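Jeltden Field Radio, hand-crank model

I cover elections and the messy weeks after them, mostly as a stringer, and I've carried one of these for three handovers of power now. The shop asked me to write the page for it because I kept emailing them corrections to the old one (sorry, folks!). So you get me going on at length instead of a spec sheet.

First, what it's for. When a government gets nervous, the mobile network goes. Sometimes it's the whole country, sometimes just the capital, and it usually happens overnight, so you wake up with no signal and a street full of people asking each other what's on the radio. In Bristirport I was in a guesthouse when the data dropped at 4 a.m., two nights before the swearing-in, and the only news any of us had until lunch came through a Jeltden on the kitchen windowsill. State radio was playing marches. The shortwave services had the story.

It does FM, AM and shortwave. FM is what you'll use for local stations, and in most capitals you'll pull in everything with the whip antenna folded halfway down. Shortwave takes patience. Clip the wire antenna (it's in the pouch, 7 meters of it) to the whip, throw the other end out a window or over a branch, and try again after dark. I've had a clear evening bulletin with it and pure mush without it, same spot, same night.

Power comes from the crank, the small solar strip on top, or three AA batteries. The crank is fine! It's louder than you'd like if you share a room, and a minute of winding gets you enough for a headline bulletin at low volume. The solar strip I'd call a top-up. Leave it in a window and don't expect miracles. I run mine on batteries and keep the crank for bad days.

There are 12 presets, and you set them by holding the button until it beeps. Do this before you travel. Write the frequencies on a piece of tape on the back too, because the presets clear if the batteries are out for more than a few hours, and I learned that at a border post with a colonel looking on.

About borders. A plain radio rarely bothers anyone. This one has no transmitter, and the leaflet in the box says so in 13 languages on a single folded page, which I keep in my passport. I've been asked for it twice. Check the rules for where you're going anyway, some places want receivers declared along with cameras and recorders, and the rules get tighter the closer you are to a vote.

Now the Novley, since people always ask. The Novley is the smaller one, cheaper, fits a coat pocket, and it has no shortwave. If you're an observer staying in one city with a good independent FM station, buy that and save your money. If there's any chance the station gets taken off the air, get the Jeltden. The Kokkinos pouch fits both, though the Novley rattles in it a bit.

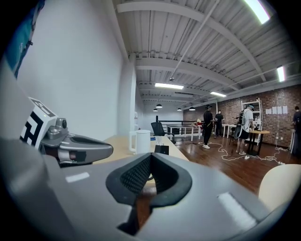
Grethe Bundgaard wrote in to say that the earphone jack is the real selling point, and that I'd left it off my first draft completely. She listened to an entire emergency address in the back of a shared taxi with one earbud in, and was the only passenger who knew the curfew had been moved up. Fair point, Grethe, it's in now. Standard small jack, left side, and plugging in cuts the speaker dead.

Gunhild Lauritsen disagrees with me on the antenna wire and says to leave it at home, as a wire hanging out of a hotel window gets you a knock on the door. Depends on the hotel, I'd say. Run it along the curtain rail if you're worried.

The shop has sold 3,000 of them, and spare cranks are kept in stock. The handle is the part that goes, so order one with the radio.

In the box: radio, wire antenna, wrist strap, the folded leaflet. Batteries and pouch are separate. Orders placed before noon go out the same day, except in January when the warehouse does its stock check.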